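Trolberg 251 Bilateral Consultation Set

Supplied by Juseck Protocol Equipment, Flerstead

Product group: Delegation furniture and table equipment
Configuration: 2 facing delegations
Maximum seats per side: 13
Status: Current. Replaces the Figueroa set.

Overview

The Trolberg 251 is a complete table set for formal talks between two governments or their foreign ministries. It covers the items that stand on the table during the session: name plates, table flags, microphone bases, document rests and the centre line divider. Tables and chairs are ordered separately. The set is intended for foreign secretary and ministerial level consultations, joint commission meetings, boundary talks and similar sessions in which both sides are seated in order of rank and opening remarks are made from the table.

All items are identical for both delegations. Flag poles, plate heights and microphone positions are matched in pairs at the workshop and marked on the underside with the pair number. Pairs should be kept together when the set is repacked.

Name plates

Plates are double-sided and take a printed card on each face. The visitor's language is normally placed facing the visiting side. Card templates are supplied for left-to-right and right-to-left scripts and for vertical setting. The card is held by a sprung edge and can be changed while the plate is on the table, for example when a head of delegation is called away and the deputy moves to the centre seat.

Long titles may be set on two lines. The template does not reduce the type size automatically. Where one side has a title that needs smaller type, the same size should be used for the matching seat opposite.

Table flags

Each pair of poles is cut to the same length and carries a plain finial. National flags are not included. The pole clip accepts a sleeve or a cord and toggle, and the cross arm is adjusted so that flags of different proportions hang to an equal drop. For states whose flags must not be crossed or lowered to match another, the separate base option should be ordered.

Microphone bases

The base is weighted and has no switch at the delegate position. Opening and closing of channels is done from the chair's unit or from the technical desk. An indicator ring shows the delegate and the opposite side when the channel is open. The press feed is taken from a separate output and can be cut at the end of opening remarks without affecting interpretation.

Bases from the Figueroa set can be used with the 251 cabling if the adaptor lead is fitted. The two types should not be mixed at the same table, as the indicator rings differ in colour.

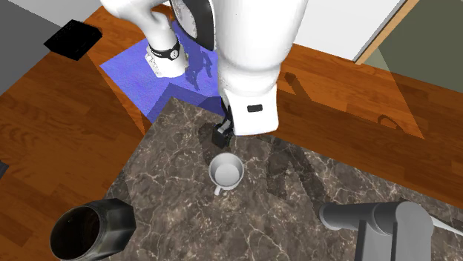
Computer render: white robot arm above a marble countertop and a white mug.

Document rests

One rest is supplied for each principal. It holds an open folder at a low angle and does not hide the name plate from the opposite side. The surface is covered in dark felt and can be written on with a blotter in place. For signing of agreed minutes or a joint statement, the rest is removed and the text is laid flat on the table.

Centre line divider

The divider is a low, jointed strip that marks the middle of the table. It may be left plain or fitted with shallow trays for flowers. Arrangements should stay below the top edge of the name plates. The strip is laid from the centre outwards, beginning with the section marked C.

Packing and transport

The set is packed in lined cases with a layout sheet inside each lid. Flag poles travel in their own tube. For meetings held outside the capital, or at a residence with no fixed equipment, the cases may be ordered with customs seals and a contents list in the language of the host state.

Care

Wipe plates and bases with a soft cloth. Do not use spirit on the card windows. Felt may be brushed. Check the sprung edges before each session and replace any that have lost tension.

Ordering

State the number of seats required on each side, the scripts to be used and the flag fixing. Orders for meetings in February should reach Flerstead before the winter closure. Spare card windows, felt covers and finials are held in stock under the 251 part list. Hire of the full set is available to missions and host ministries on written request.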